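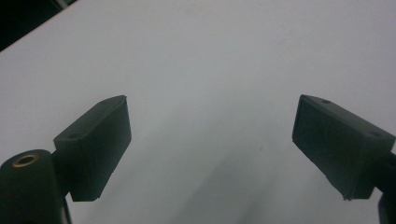

4.2 Anschreiben und Punktezählung in den Bouleclubs

Die drei untersuchten Clubs in Arnmont, Tellinora und Sokero spielen nach denselben Grundregeln, halten ihre Ergebnisse aber unterschiedlich fest. In Arnmont hängt neben jeder Bahn eine Schiefertafel, die nach der Partie abgewischt wird. In Tellinora führt eine Person ein liniertes Heft, das im Vereinsraum bleibt. Der Club in Sokero nutzt vorgedruckte Bögen, von denen ein Durchschlag an die Mannschaften geht.

Ausgewertet wurden 107 Spielabende. Für Arnmont liegen wegen der Tafeln keine fortlaufenden Aufzeichnungen vor, sodass hier nur die Beobachtungsprotokolle herangezogen werden konnten. Die Hefte aus Tellinora sind mit Ausnahme einer Lücke im Oktober vollständig. Einzelne Einträge nennen nur Spitznamen. Diese konnten im Gespräch mit Ľubica Vondráček zugeordnet werden.

Streit über den Punktestand trat an 23 Abenden auf. Meist ging es um die Frage, welche Kugel näher an der Zielkugel lag, seltener um einen vergessenen Eintrag. Gemessen wurde mit einem Bandmaß oder einer Schnur, je nachdem, was zur Hand war. In sechs Fällen wurde die Aufnahme wiederholt, obwohl die Clubregeln dies nicht vorsehen. Valdis Krūmiņa, der seit seiner Jugend in Sokero spielt, beschreibt die Wiederholung als übliche Lösung unter Bekannten; bei Turnieren werde sie nicht akzeptiert.

Auffällig ist die Rolle der anschreibenden Person. In Tellinora wechselt sie nach jeder Partie, in Sokero bleibt sie den ganzen Abend dieselbe und spielt nicht mit. Gillespie Purves führte dort an den meisten beobachteten Abenden die Bögen. Entscheidungen, die von dieser Stelle aus getroffen wurden, blieben in der Regel unwidersprochen. In Tellinora diskutierten dagegen häufig beide Mannschaften mit, auch wenn der Abstand der Kugeln bereits gemessen war.

Zwei ältere Mitglieder aus Arnmont lehnten schriftliche Aufzeichnungen ausdrücklich ab. Das Ergebnis eines gewöhnlichen Abends müsse am nächsten Tag niemand mehr nachlesen können. Auf diese Haltung geht Abschnitt 4.3 im Zusammenhang mit den Ranglisten ein.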